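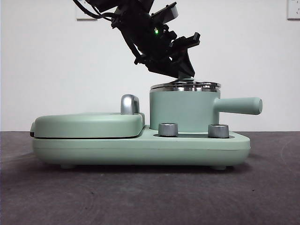
The breakfast maker with the pot lid on.

I have had this green breakfast machine long enough now to have an opinion on it, and a couple of readers asked after I mentioned it in the August post. It is one of those combined units with a closed cooking compartment on the left and a spot for a small pot on the right. I bought it secondhand from the Carnik shop near the bus station, with no box and no manual, so most of what I know about it comes from using it.

The reason I wanted one is that my kitchen has very little counter. The old setup was a sandwich press and a separate hot plate, and between them they took up the whole stretch next to the sink. I gave the hot plate to my sister and put the press in the closet, where it still is.

I use the left side the most. Toast with cheese, leftover potatoes pressed flat, sometimes just two slices of bread with nothing in them. The handle on the lid is silver metal and I lift it with a dish towel out of habit. There is a small warning triangle on the lid near the handle, and I took that as good enough advice. Crumbs collect in the gap between the lid and the base. A dry pastry brush gets most of them out – a damp cloth just turns them into paste.

The pot is what I was less sure about. It is small. It holds enough oatmeal for one person who is hungry or two who aren't, and it will do eggs if you don't want many. The lid is stainless steel and sits a little wider than the pot, so drips run down the outside if you let it boil hard. I turn it down early and stay in the room.

Lately I have been using it for sweet potatoes. I buy them at the Trình market, where you can pick through the bin, and I look for the small ones. A long one won't lie down in the pot, and I don't like cutting them before cooking because they get watery. One small potato, water to cover, lid on, and I go take a shower.

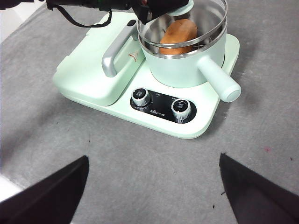 Photo: Vikmont Kitchen Notes

The two knobs are on the front, on a black oval panel under the pot. It took me a few mornings to stop grabbing the wrong one. I thought about putting a dot of nail polish on one of them and then never did it, and by now I don't need it.

The pot handle sticks out well past the base on the right. In my kitchen that means the machine has to sit with its left end against the wall, or I catch the handle with my sleeve. If you are measuring a shelf for one of these, measure with the pot in place.

Cleaning is fine. The pot and its lid go in the sink. The body gets wiped, and the pale green does show coffee, so I wipe it the same day. I tried a spray cleaner from Flodon on it once and it left streaks, so I went back to dish soap and a soft cloth.

I would buy it again at the secondhand price. I don't know that I would pay full price for it, mostly on account of the small pot. Next I want to try rice in it, half a cup to start, and I'll add a note under this post when I have.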